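# A Shelf for Three Bins

Most workbenches fill up from the middle. A roll of tape lands there, then a mug, then a box of screws, and by October the only clear spot is the corner nearest the door.

Shota Okabe got tired of it. He runs the workroom at Noneron, where a bench is shared by everyone who comes through, and he wanted loose things off the work surface without sending people to a cupboard. He settled on a raised wooden shelf on thin black legs, set at the back of the bench, with bins and baskets lined up along it.

"If you have to bend down, you won't put it back," he says. "If you can reach it standing up, you might." 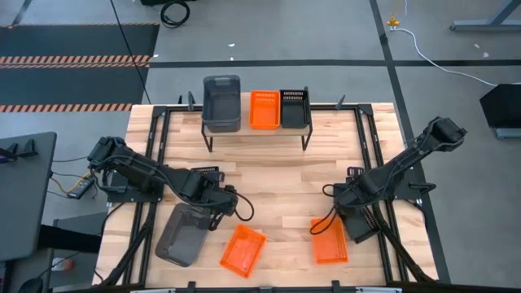 The first version was one big tote. It held everything and people had to tip it out to find a pencil. Okabe replaced it with a mix: deep gray bins for bulky items, and shallower baskets in orange and black for the small stuff. He gave himself a budget of $60 and came in under it.

The baskets have openings in their sides, so you can get an idea of what's inside before you lift one down. They also let dust and crumbs fall through, which Okabe counts as a mixed blessing. Anything thinner than a pen goes in a solid bin. Color does most of the labeling. Orange is for things used every day, black for things used once a week. He tried printed labels and they peeled.

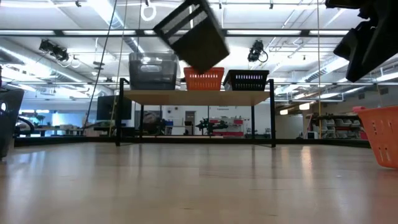 *Gray, orange and black, in a row on the raised shelf.*

The routine is short. At 4:30 every basket comes down, gets sorted on the tabletop and goes back up. Okabe allows 30 minutes, though on a good day it takes far less. The top gets wiped before the baskets go back – never after, or you end up wiping around them.

Depth matters more than width when you're choosing bins for a shelf like this. Measure the board first, then leave 2 inches between containers so a hand fits on either side. Buy a spare or two of the size you use most. At Noneron that's the orange basket, and the extras tend to live on the bench itself while a job is going on.

Okabe's next project is the drawer under the sink. He has not opened it since spring.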